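### 5.2 Dropped stones and what the logs do not show

The headline success rate for the Go task deserves less trust than we gave it in our first draft. Of 1511 placement attempts logged at Takley, 216 ended in a protective stop or a lost stone. The controller assigned most of these to "grasp slip", a label it applies whenever the fingers close further than expected. We took that label at face value until October, when we went back through the force traces by hand.

The traces do not support it. In many of the attempts marked as slips, the wrist force rises before the fingers begin to close, which suggests that the gripper had already touched something: the rim of the container, or a stone lying on its edge. A slip and a collision call for different remedies. Softer finger pads, the fix proposed by the Foderholm group for a similar fault, would do little about a collision and might hide it by soaking up the first contact.

We are also unsure about the safety layer. Predura, the planner used in all trials, checks each arm against a fixed model of the workspace, and that model holds the board and the platform but no cables and no loose items. It reported no violations during the 216 failures. We do not read this as evidence that the motion was safe, only that nothing in the model was hit.
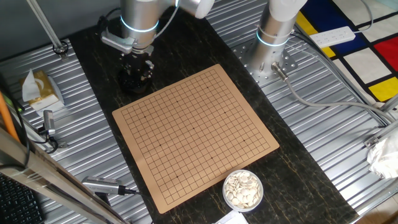
**Figure 13.** The Go workspace, with an empty board, white stones in a clear round container and the two arms.

A rerun with the approach height raised by 20 mm gave fewer stops, and it would be easy to claim the fault as solved. The container had been refilled between the two sets, however, and we kept no record of the fill level. The Medina controller was also updated in the same week. Any of the three changes could account for the result. Until they are tested one at a time, we report the failure count as it stands and withdraw the slip figures given earlier.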